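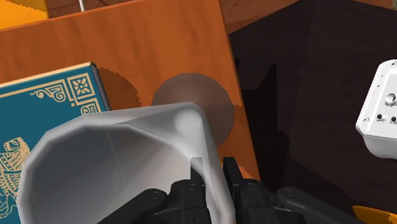
4.2 Where households keep small appliances

Category: Housing and Home Life
Shares 50 | Comments 2

Interviews in Skonau and Skekamness asked people to say where their small appliances stood on an ordinary morning, and where they stood when guests were expected. Matoušek and Kushnir had earlier treated the kitchen worktop as the default place. Our diaries, which gave 3,261 usable entries, suggest that the dining table does much of the same work, mainly in homes with short worktops. 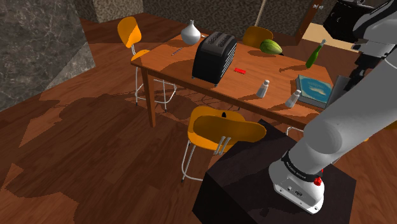 Figure 4. Objects sharing a dining table.

Respondents spoke of the table as a place for things with no settled home. Items arrived with the shopping or the post and stayed until a meal was laid. Fruit and bottles came and went within a day or so, while heavier things tended to stay put. A mix such as the one in Figure 4, with a toaster, a vase, a melon and a green bottle on one wooden top, was coded as "shared use" even where no food was being prepared. Pens were coded separately, as paperwork.

Pavliuk, who coded the Skonau diaries, found that shared use was most common before 9 am. In Skekamness the pattern was flatter – many households there ate breakfast standing up. Around 50 entries could not be placed under either heading and were left out of the comparison. Section 4.3 turns to storage in hallways, where the diaries are thinner and we rely more on the interviews.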